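Collado Language School
Student Portal Guide

Section 3. Setting up your host family and volunteer placement

Please read this section before you arrive in Vonport. The steps can be done on a phone, but a computer is more comfortable because the form is long.

3.1 Before you start

You need your enrollment number (it is in the welcome e-mail), a scan of your passport, and the name of the person we should call in an emergency. If you are under 18, one of your parents must fill in the form together with you.

3.2 Filling in the form

1. Log in to the portal and open the page "My stay."
2. Choose your course level. If you have not taken the placement test, choose "Not yet tested." Naheed Shaikh will write to you with a link.
3. Choose your type of lodging: host family or student house.
4. Write your allergies and what you do not eat. Write also if you cannot live with cats or dogs.
5. Choose your volunteer project. You can mark a first and a second choice.
6. Press "Save," and then "Send." If you only press "Save," we do not receive the form.

Note: The portal closes your session after 28 minutes without activity. Text that is not saved will be lost.

3.3 Writing the letter to your family

The family receives your letter before you come, and many families read it aloud at the table. It can have up to 800 characters. Simple sentences are welcome, also with mistakes. Tell them what you do at home, what you like to eat and why you are learning the language.

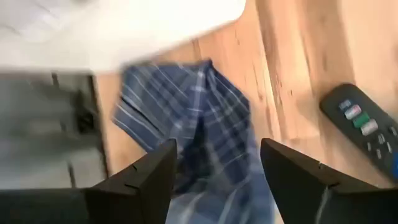
You can write the letter in your own language if you are a complete beginner. In this case mark the box "Please translate," and Visitación Salcedo will do the translation in the office. It takes 2 working days.

Caution: Do not put your bank details or your passport number in the letter. The family does not need them.

3.4 Changing your placement

1. Open "My stay" and press "Request a change."
2. Write the reason in the field. One or two sentences are enough.
3. Wait for the confirmation by e-mail. Your old placement stays valid until you receive it.

In February many groups come at the same time and a change of family is often not possible. A change of project is easier. Iker Bermúdez coordinates the projects and you can ask him also in person, in the mornings between classes.

Caution: Please do not arrange a change directly with the family. Your insurance is connected to the address in the portal.

For problems with the password, see Section 4.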